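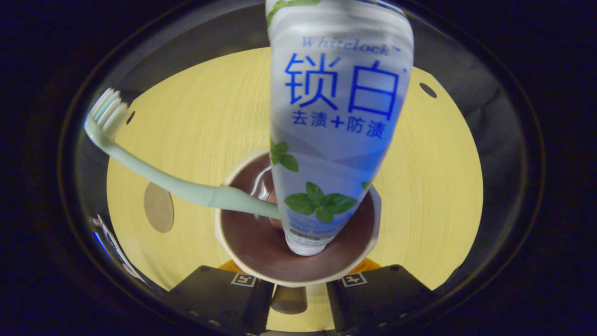
The Sink Shelf at Vestville

A toothpaste tube on its head in a cup, mint leaves all over it, and a pale green toothbrush leaning in to match. I love how well those two greens get along! The big blue characters read 锁白, with "Whitclock" in slanted light-blue letters just over them.

About this page

I started the Vestville bathroom pages in April, when Jeptoo Kirui and I were getting the upstairs rooms ready and I kept stopping to look at the small stuff (she got a lot more done than I did). Towels and tiles have their own pages. Cups and tubes ended up here, and I'm so glad they got a spot of their own, they're my favorites.

More on the tube

Cap end down is how I keep mine too, and have ever since I shared a bathroom at Namutura with far too many people. The smaller blue line says 去渍+防渍, which Jeptoo reads as stain removal plus stain prevention. And look at the background behind the lettering, that soft gray-blue shading. It makes me think of mountains on a hazy morning!

More on the cup

Cream-beige on the rim, then a deep glossy brown with a bit of mauve in it once you look down inside. What a color to hide in a toothbrush cup! Erasto Bakilana wants to paint a whole hallway in it, and I'm all for it. He has tried 20 paint chips so far and says the closest is still too red.

Next up is the soap dish page, with the striped one from Mwaipopo and two that Erasto found in a box under the stairs. If you know a good brown, please write to him!

Page last changed 06/06/2026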